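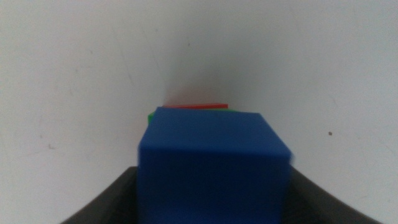
그리퍼 손가락부터 닦자

셀이 말을 안 들으면 다들 파라미터부터 연다. 나도 그랬다. 8월 내내. 속도 낮추고, 파지력 올리고, 카메라 보정 다시 하고. 결국 문제는 손가락 안쪽 면이었다. 먼지, 손기름. 천으로 닦는 데 2분.

우리 Kubo 셀은 블록 집는 게 전부인 단순한 셀이다. 파란 블록이 두 손가락 사이에 오고 그 뒤로 초록, 빨강이 조금씩 보이는 정도. 이런 단순한 작업일수록 정비를 안한다. 나는 이게 제일 불만이다.

야기 가즈히로(Kazuhiro Yagi) 씨는 최대 200회까지는 그냥 돌려도 된다고 한다. Graltus 쪽 정비표도 그 기준. 동의 못 한다. 우리 셀은 그 전에 벌써 미끄러졌다. 횟수 말고 교대 때마다 닦는 걸로 바꾸자는 게 내 주장이다.

손목 카메라도 마찬가지. 렌즈 한 번 닦고 고정 나사 만져보고, 흔들리면 조이고. 그 다음이 보정이다. 순서가 거꾸로면 틀어진 상태를 기준값으로 저장하게 된다. 내가 해봐서 안다.

바닥판도 좀 보자. 흰 판에 점이나 긁힌 자국 있는 거 다들 그냥 넘기는데, 비전 임계값 만지기 전에 판부터 닦는게 맞다. 안 지워지는 건 위치를 적어 두고. 정비 기록 22줄 중에 청소라고 적힌 건 2줄뿐이었다. 나머지는 전부 설정 변겅. 이건 정비 기록이라고 부르기 어렵다.

Prellico 셀도 다음 주부터 같은 순서로 해볼 생각이다. 반대 의견은 정비표 여백에 적어 주시길.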